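Fixing a grip fault when the gripper loses a bottle mid-lift

Our two-arm cell at Clarcombe kept stopping on the simplest job it has: pick up a small drink bottle and put it in a cup. The controller threw fault 3604 (grip force out of range) and froze the arm wherever it was. The steps we used to clear it are set out in order, and they should suit any arm with soft printed fingers.

1. Stop safely first

Press the stop button before you reach for the bottle. A faulted arm can still have power at the joints. Wait for the status light to go steady, then support the bottle and open the fingers by hand from the pendant.

2. Check the hold just above the table

Clear the fault, run at 16 per cent speed and pause as soon as the bottle leaves the surface.
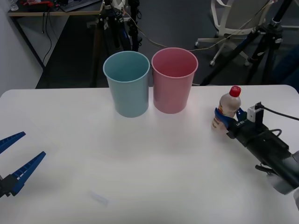
Right arm paused with the bottle just off the table. Left arm open and clear.

Look for lean. If the bottle tips toward one finger, re-zero the gripper before changing anything else. Ours had been out since October, when the fingers were swapped.

3. Lower the force limit

The Urnley default is meant for rigid parts. A plastic bottle gives under it, the reading jumps and the controller calls it a fault. Drop the limit a little at a time and repeat the lift after each change. Leave the cups where they are so every run is the same. 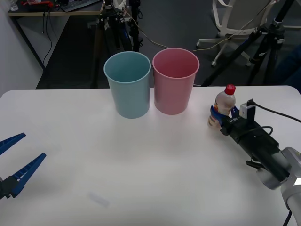
Kumudini Sikder wrote in to say that lowering the force only hid the trouble on her arm, and that the real cause was a camera cable pulling on the wrist as it turned. Check the cable for slack through the full move before you settle on a number.

4. Test the release

Run the whole job and watch the wrist camera as the fingers open. A bottle resting at a slight tilt in the cup is fine. If the fault comes back at this point, raise the release height. 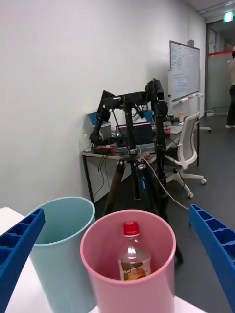

5. Log the change

Write the new limit, the fault code and your initials on the cell sheet. Ours was last updated 30th June. Don't return to full speed until 16 runs in a row have finished without a stop.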